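Keeping a Learning Journal: Guidance for Course Participants

Belusance Center for Adult Learning
Last revised 17 October 2018

Participants in all Belusance courses are asked to keep a learning journal from the first session to the last. The journal is not graded. It is read by the course tutor twice, at the midpoint and at the end, and the remarks made on it are returned to the participant in writing. This page sets out how to start a journal, what an entry should contain, and how to use earlier entries when preparing for the final interview.

Before you begin

Choose a format and stay with it for the whole course. A bound notebook, a folder of loose sheets, and a single document on a computer are all acceptable. Participants on the Gellis evening program have generally preferred the notebook, and those on the Vikar distance program submit a document through the course page. Do not divide the journal between formats. Entries that are spread over several places are seldom reread.

Write your name, your course, and the name of your tutor on the first page. Leave the next page blank. It will be used at the midpoint for the summary described further down.

Writing an entry

An entry should be written on the day of the session or the day after. Allow fifteen minutes. Longer entries are welcome but are not expected.

Begin with what you set out to do. State it in one plain sentence, as in "I wanted to follow the discussion without notes" or "I planned to finish the reading before the group met." Then state what took place. Keep the account short and factual, and leave any judgment of yourself or of other participants until afterward.

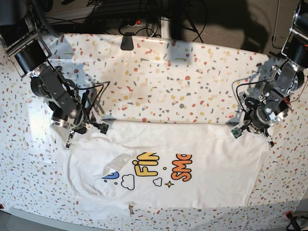 A white T-shirt on a patterned cloth, with two robotic arms above it.

The next part of the entry is the one most often left out. Write down what you would change if you had the same task again tomorrow. The change must be something you could carry out. "Be more confident" cannot be carried out. "Speak in the first ten minutes" can. If you can think of no change, write that, and give the reason.

Close the entry with a question. It may be addressed to the tutor, to the group, or to yourself. Questions addressed to the tutor should be underlined so that they are not missed at the midpoint reading.

When a task has gone badly

Participants sometimes stop writing after a difficult session. The center asks that an entry be made all the same, even if it consists of two sentences. Record the point at which the difficulty began and what you did immediately afterward. Do not try to explain it on the same day. Return to the entry after three days and add a note in the margin, dated, with whatever explanation now seems right to you.
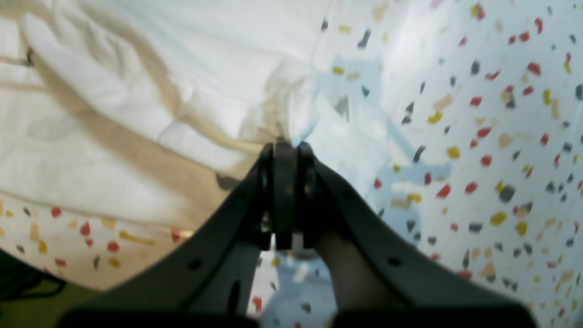 The marginal note should not replace the original entry. Nothing in the journal should be erased or rewritten, including spelling. If you find that an earlier entry was mistaken, say so in a new one and refer back to the old one by its date.

The midpoint summary

In September courses the midpoint falls before the autumn break; in other courses the tutor will announce it. Read all of your entries in order, in one sitting. On the blank page at the front, write down five entries you would keep if the rest were lost, and one line on each saying why. Hand in the journal with this page completed. Tutors are instructed to read the summary first and will not accept a journal without it.

Emanuel Căpraru's Dewulf worksheet, available from the course office, may be used in place of the blank page by anyone who prefers printed headings.

Preparing for the final interview

Bring the journal to the interview. You will be asked to read two entries aloud and to say what you did differently as a result of them. Select these in advance and mark them. Choose entries that are far apart in time, and make at least one of them a record of something that did not go as planned.

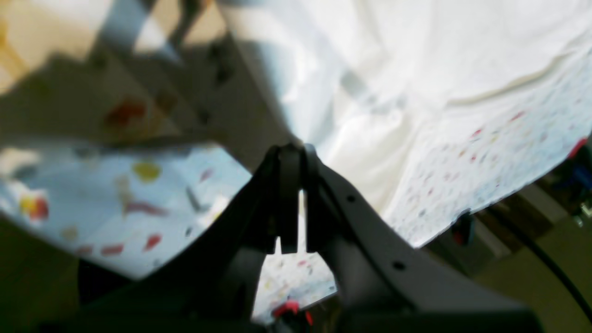

Cornel Costache writes that he found the reading aloud harder than the writing, and recommends practicing it at home with the door closed. He adds that he chose his second entry the night before the interview and would have done better to choose it at the midpoint, when the summary was still fresh.

Participants who do not wish to read aloud may ask the tutor to read for them. The request should be made at least one week ahead. Journals are returned at the close of the interview, and the center keeps no copy.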